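Ticket: Cell 2, wrist view confuses small pink pieces with the stone
Project: Zasora pick-up examples
Opened: 4 November 2024
Status: open, waiting on a decision about the floor
Priority: medium (but it's driving me up the wall)

What I was trying to do

Hi all! So I'm on the small object set for Zasora, the one where we drive the two arms by hand and save every try so the model can learn from it. The target is 900 good examples of "pick up the small pink thing and put it down somewhere else." I've been at this set since September, on and off, and up to last week it was going along nicely in the other cell. Then we moved over to cell 2, the one with the stone-look floor and the tiled walls, and my reject pile got huge.

What happens

I drive a try, it feels fine from my chair, I save it. Then the Gebreyes checker (the script that goes through each saved try and marks whether it found the target object in the wrist view) comes back and says "target lost" or "more than one target." Sometimes it says both for the same try, which I didn't know it could do.

From the last batch of 100 tries it threw out 70. I watched a bunch of the rejects at slow speed and I'd say most of them are perfectly good picks. The arm goes down, the fingers close, the piece comes up. If I can see it, the model ought to be able to use it. But I don't want to just switch the checker off, because the last time we did that on a set we ended up training on a pile of tries where the fingers closed on air. Never again, please.

What I think is going on

My first guess was the light. The stone has a lot going on in it, and a finger's shadow can land on top of all that, and then the checker has to find one little pale thing in the middle. Take a look at one of the wrist views and you'll see what it's up against.

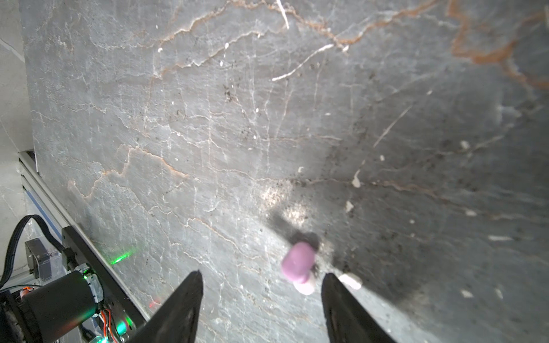
Wrist view from cell 2, fingers open, pink piece between and just past the tips.

To my eye the pink piece is easy. To the checker it's a small soft blob with a pale bottom on a gray slab full of orange and white lines, with a dark smudge behind it and white bits lying next to it. I went in and turned on the overlay that draws an outline on whatever it thinks the target is. In a good number of the rejects the outline was sitting on one of the white chips, or it had grabbed the pink piece and a chip together as one lump. In a couple it had picked an orange vein! That one made me laugh, and then I had to throw out the try.

The blur doesn't help either. When I get the wrist down close the piece goes a little soft, and a soft pink edge over gray must look like nothing much to the software.

Things I tried, in order

1. Restarted the checker. No change. I know, I know, but somebody would have asked.

2. Re-ran the same saved tries through it twice. Got the same rejects both times, so at least it's steady and it isn't some random hiccup in the loading.

3. Turned the color window wider so paler pinks would count. This got rid of nearly all the "target lost" messages and gave me a flood of "more than one target" in their place. It started counting the crumbs. Put it back.

4. Turned the color window narrower. Now it only wanted really strong pink and it lost the piece any time the shadow went over it. Put it back again.

5. Raised the smallest size it will count, so that crumbs fall under the limit. This was the best one so far on the bigger pieces. The trouble is that the little fragments are part of the set on purpose, and they drop out along with the crumbs. I left this at the middle setting for now. If anybody sees the number is different from what's on the Bresier wiki page, that was me.

6. Wiped the floor down. Helped for a short while. Then the crumbs were back, and I'm fairly sure they come from the objects themselves, because some of the softer ones shed when you squeeze them with the fingers. I did one wipe before each batch after that. It's a pain, and it slows me down more than I'd like.

7. Went slower on the way down. I thought giving it more views of the piece before the fingers closed would let it lock on. It made the tries longer and the checker no happier. I also don't love what it does to the set, since the model would learn to creep.

8. Went over to the fixed view to check whether the problem is there too. It mostly isn't, and that's the part I want to talk about.

The fixed view

From that camera the floor is a dark gray with lighter gray veining and anything pink pops right out. The walls are busy with their tile lines, sure, but there's nothing to pick up on the walls, so I set the checker to ignore everything off the floor and it stopped caring.
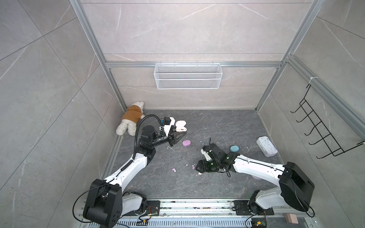
The catch is that the checker wants exactly one target, and in cell 2 we've got several things that are pink. There's the oval one, the clamshell case that's partly pink, the block down on the rail, and then the fragments. I'd been thinking of the clutter as a good thing (it is a good thing, we wrote it into the plan that the model should see plenty of other objects lying there so it doesn't get spoiled), but we wrote that plan with a different checker in mind. The old one let you click on the target at the start of the try and followed it from there. The new one wants to work it out by color alone.

The bear, by the way, has never once set it off. Cream and brown are both miles away from the color window. The teal object and the white box are fine too. So if we want clutter that doesn't upset anything, we've got plenty to choose from. It's only the pink on pink that's a mess.

I also noticed that when both arms reach in toward the middle, one of the long white links can cross between the fixed camera and the piece I'm after. That gives you a "target lost" of its own, a fair one this time. I got around it by parking whichever arm I'm not using farther back before I start saving. Worth adding to the notes for whoever drives next, because it's an easy habit to pick up and it takes no extra time once you're used to it.

What I'd like to do

Okay, here are my ideas, and I'd love to hear which one people can live with.

Option one: put the click back. Let the driver mark the target in the fixed view at the start of each try, and have the checker follow that one object and ignore its pink neighbors. I like this best. I don't know how much work it is on the Gebreyes side, and I'm not the one who'd have to do it, so I'm trying not to be pushy about it.

Option two: keep the checker as it is, but only put one pink object on the floor at a time. Easy for me, I can start right away. It does mean the model never has to choose between two pink things, and I think it'll need to sooner or later. We could do half the set this way and the other half later on, once the click is back.

Option three: lay a plain mat over the floor. I really don't want to do this one! The whole reason we moved to cell 2 was to get a floor with some pattern in it. The Todis set was all shot on a plain mat, and the model that came out of it got lost the minute you showed it a countertop. But I'm listing it, since it would clear up the rejects for sure.

What I'm doing in the meantime

I'm still driving tries, so the time isn't wasted. I'm saving everything, rejects included, into a separate folder marked "cell 2 hold" so we can run them again once the checker is sorted out. Please don't clean up that folder! It's big and it looks like junk, and it's my last two weeks.

I'm also writing one line for each try saying which object I went for and whether I got it. It's typed in by hand, so expect some spelling, but it should be enough to match up against whatever the checker says later. If we go with option one, those lines can stand in for the click on the old tries, as long as the software can read a plain text file.

Questions I still have

Does the checker look at the wrist view and the fixed view together, or does it fail the try if either one fails? I've been assuming the second. If it's the first, then some of what I wrote up there is wrong and I'd like to know before I redo anything.

Can somebody tell me whether the shadow setting does anything? It's in the menu, I've had it on and off, and I can't spot a difference in the results. If it's left over from the old version I'll stop fiddling with it.

And is there any reason the wrist light has to be at the level it's at? I haven't touched it. I'd like to try one short batch with it turned down and one with it turned up, and compare the rejects, but I don't want to change something that other people's tries depend on.

Update, same day, later on

Tried option two for a short run with just one fragment on the floor and every other pink thing taken out of the cell. "More than one target" still showed up now and then in the wrist view, and when I checked the overlay it was the white chips again. So taking the pink clutter away is only part of the fix, and the wiping has to stay. I've put those tries in the same hold folder with "one pink" at the front of the name.

Leaving this open. I'll be driving in cell 2 the rest of the week, so if you want me to test a setting, write it here and I'll run it on the next batch.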